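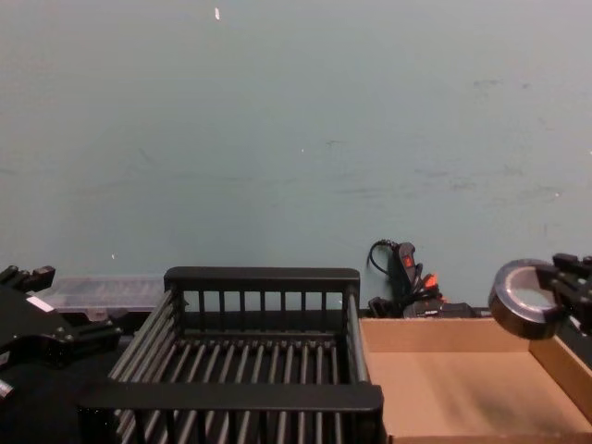 ## Will a dish rack do for odds and ends?

It will, and very nicely too! Ours is black with a slatted floor, so small bits do slip through, I'm afraid. Pop those in a lidded tub first.

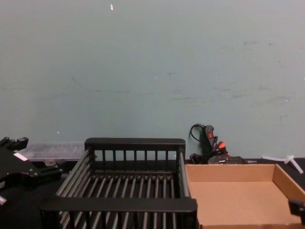
## Where should the tape go?

A shallow cardboard tray is my favourite, and you've probably got a box you could cut down this afternoon. Stand the roll of grey duct tape on its edge in there,
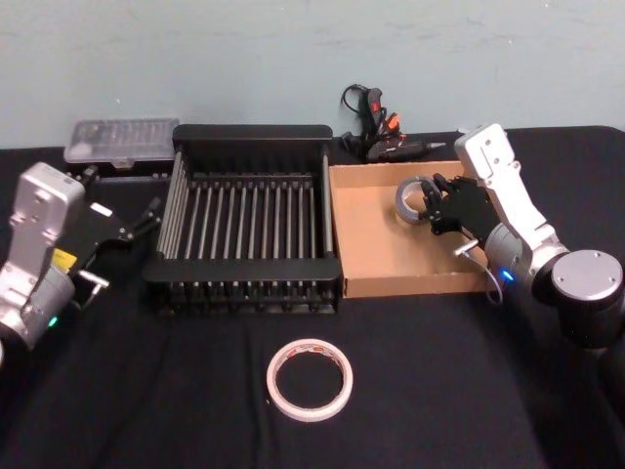 and you'll always be able to find the end of it, bless it. If you're still stuck, do write to Ott Lepik at Hastance, who is very happy to talk trays for as long as you like.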